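Notes on the Pink Bowl

The present entry continues the household inventory begun on this site in August. The kitchen at Gusora has reached its second shelf, and the larger serving pieces are now under review.

The pink bowl was acquired at the Pillai clearance sale, where it was listed as lot 133. It has since been used for salads, for bread dough on cold mornings and, during one difficult winter, for unopened mail. A smaller bowl from the Gendo shop was bought to replace it and proved too shallow for dough. Both have been retained.

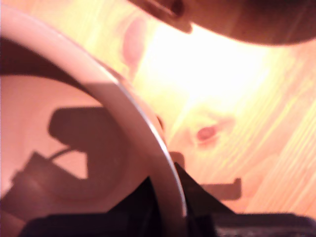 The pink bowl on the wooden table, with shadows across its interior.

The color has been the subject of some correspondence. Readers of the earlier entry on tableware described it variously as salmon, shell and faded brick. In strong light the rim looks nearly white, while the inside keeps more of its pink. The inventory will record it as pink.

Storage remains unresolved. The bowl does not nest with the Fliritness set, and the shelf above the stove is 2 inches too narrow – a fact established after the brackets had been mounted. Until a deeper shelf is installed, the bowl will be kept on the table and moved at mealtimes.

The next entry will address lids.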